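Skollo is a seven-a-side ball game played on short grass fields, mostly by clubs in and near the town of Dunmore. It is often called the oldest small-sided form of football in the region, a claim that rests on very little.

Origins
The usual story credits Ferhat Gezer, a schoolteacher, with writing the rules over one winter when his school could not field a full eleven. No copy of those rules survives. A later club booklet by Elsie Catterall prints what it calls the original text, but several of its terms were not in use until decades afterward.

Play
A match has two halves of 29 minutes. Players may carry the ball for four steps, then must kick or pass it. The odd length of the halves is said to come from a train timetable - a neat explanation with no source behind it.

Competition
The main event is the Grundau Cup, held each February. Poltine has won it most often, though its total includes three early titles that other clubs dispute. Those seasons had only two entrants, and one final was awarded without a match. 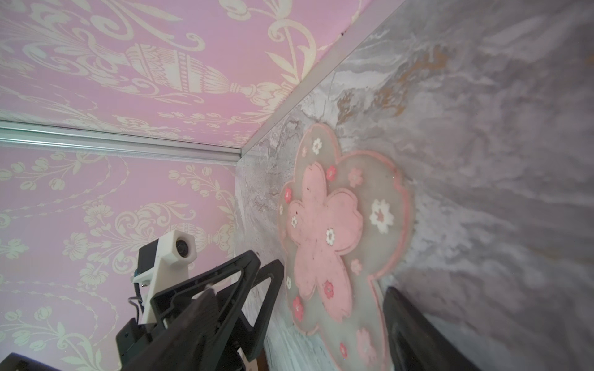

Attendance figures need similar care. The record is normally given as 2,546, for a final between Poltine and Dunmore. The ground was licensed for 2,000 at the time, and the number first appears in a souvenir program sold by the home club. Regular league games draw closer to 50 people. Supporters describe the sport as growing, but the league has the same six clubs it started with.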